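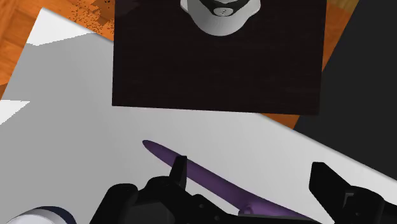
Audience figures: change to the catch-up window

From November the weekly drama chart in this newsletter will be compiled on a seven-day basis. Until now it has used overnight viewing only, with a programme credited for anyone watching live or before 2 a.m. the same night. Recordings and streams played within seven days of broadcast will now be added to the total.

The effect on the order is modest at the top and larger further down. Orkdale keeps first place under either method. The hospital serial Warnel, ninth on overnights, moves up to fifth, as a good part of its audience watches at the weekend. Two early evening soaps lose a place each without losing any viewers.

The panel itself has not changed. It stands at 3428 homes, each with a meter on every television set. Viewing on phones is still left out, and viewing on tablets is counted only where the household has agreed to the extra software. Asmaa Ramadan, who compiles the chart, expects that gap to matter most for Zallport, whose viewers are younger than the average for the slot.

A few points on reading the new table:

Repeats are listed separately. A Sunday omnibus is not added to the weekday episodes.

Episodes running past 90 minutes are averaged over their whole length, adverts excluded. Last year's Orkdale wedding episode has been recalculated on this basis and drops slightly.

A programme must have been shown in at least three of the previous four weeks to be ranked. One-off specials go in the notes under the table.

The old overnight chart will run alongside the new one for 19 weeks, after which it will be dropped from the newsletter but kept in the archive. The past 52 weeks have been reworked to the seven-day standard so that year-on-year comparisons hold — earlier years have not, and should not be set against the new figures.

Sylvain Gautier has asked whether the actors' popularity poll will follow the same timetable. It will not. The poll closes at noon on the last day of each month, as before, and its results appear in the following issue.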